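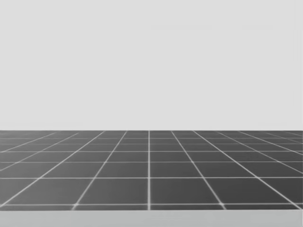 Moving a choir library: a thread

1/ Our choir has sung in the same hall in Dillberg since before I joined. In May we had to move all the sheet music out of it. I said I'd sort it. Notes follow in case you ever have to do the same.

2/ We had 440 sets on the old list. The list was typed up by whoever was librarian at the time and runs by date bought, so you can't find anything unless you remember when we bought it.

3/ First job was to reorder by composer, then title. I left the carols as their own section. People ask for "the green carol book", never for an arranger.

4/ Single copies are the slow part. We had 3,000 loose sheets in box files with no set number on them. If a sheet had a pencilled name I put it with that singer's voice part and worked from there.
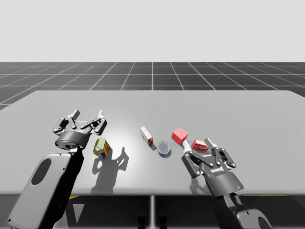

Eero Harju
@eeroharju · Wednesday, 7.40 pm

5/ Pencil marks. Tiina Laitinen, our conductor, wanted breath marks kept and everything else rubbed out. I did three sets that way and gave up. The rest went back as they were.

6/ Hired sets are a different matter. We found four that should have gone back to the Sturnmont library years ago. I rang them, they were fine about it, and we paid the postage. Check the inside cover for a stamp before you put your own number on anything.

7/ Photocopies: if we owned the originals I counted the originals and recycled the copies. If we didn't, the copies went too and the piece came off the list.

8/ Boxes. The tall ones bow in the middle when half full and the music curls. Flat ones, lids on, no more than two sets in each. Label the short end, that's the end you see on a shelf.

9/ The new list has composer, title, voices, number of copies, last time sung. That last column is mostly blank. If you sang in the Trostska concert and still have a programme, please send me a picture of it.

10/ Still missing: nine alto copies of the Wihongi psalm. Look in your piano stools.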